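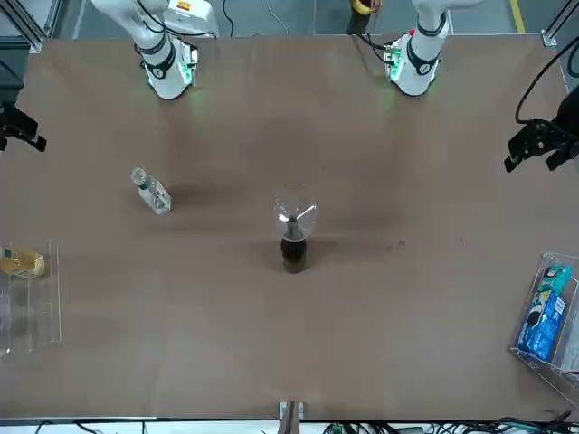
Thursday, pm. Table and glassware

Globe first. Ran it at the low setting with the blinds down, touched the glass for a slow count of ten, then again with a damp fingertip. Notes are on sheet 39. Base still rocks a little, so it needs a new felt pad. Hernán has the sheet of self-adhesive stuff.

Holders: the clear acrylic ones mark easily. Wipe with the microfibre and plain water only, no spirit. One of the Dusel ones has a hairline near the bend and I've put it on the shelf for gluing.

Bottles: Aniela wants the caps checked before anything is laid on its side. Agreed. Any bottle over 3 weeks old gets swapped, full or not.

Glassware after that. Stemmed glass goes by the stem, never the rim, and back in the Hijazi box when finished. We are down to 6 good ones. Dark bottle rinsed and labels soaked off last week, stock number 561.
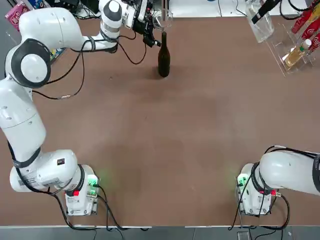

Brown glass bottle and stemmed glass, drinks rack at the back right.

Table top has smudges again. Tried the Drumov wax on a corner and left it overnight, will look before doing the rest.

To do: felt pad, glue, ask Tinari for a price on spare glasses (up to a dozen).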